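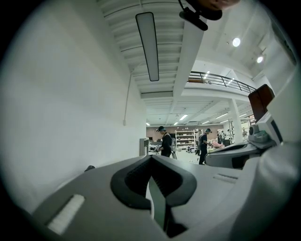

View from the gripper, jaw in view. Ceiling fixtures and mezzanine in view.

Ticket 738 — Episodes rejected at intake, rule 4 (start pose)
Product: Tromo handheld capture
Site: Undlow
Opened: Thursday, November 14, 2024
Assigned to: Rosario Rinaldi
Status: Pending site confirmation

Reported
Intake check rejected 148 of 208 episodes from the power strip task. Error on all of them: START_POSE_UNSTABLE. Site says the operators follow the written procedure and that the same grippers passed in October.

Notes
Pulled the logs. Left and right clocks agree. Firmware matches on both sides. Not a sync fault.

Rule 4 says both grippers must be held still, jaws open, clear of any object, for 200 frames before first contact. In the rejected episodes the hold is short or missing. Recording starts with a gripper already moving toward the table. The passing episodes all have the full hold.

Checked the procedure the site is working from. It is the Zullano revision, which has the hold at the end of the episode only. The start hold was added in the revision after that. The operators did what their sheet says. 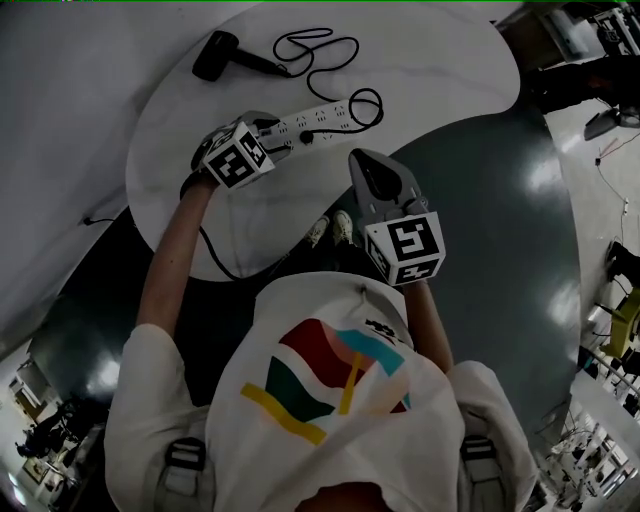

Power strip task, head view. Left gripper at the end of the strip, plug inserted.

Second item, same batch. Rule 7 covers cords: slack stays on the table, nothing hanging where an operator stands. There is a cord over the near edge in the head view. Does not trigger a rejection but it is a written rule. Logged as a warning.

Action
1. Replace the sheet with the current revision. Remove the old one from the shared folder.
2. Route cords to the far side before recording.
3. Rerun the rejected episodes. Do not trim or pad the old files to pass the check — padded frames fail the audit later.
4. Send one test episode per operator before the full run.

Request to lower the hold threshold: declined. Hutsuliak owns the rule and any change goes through them.

Waiting on test episodes.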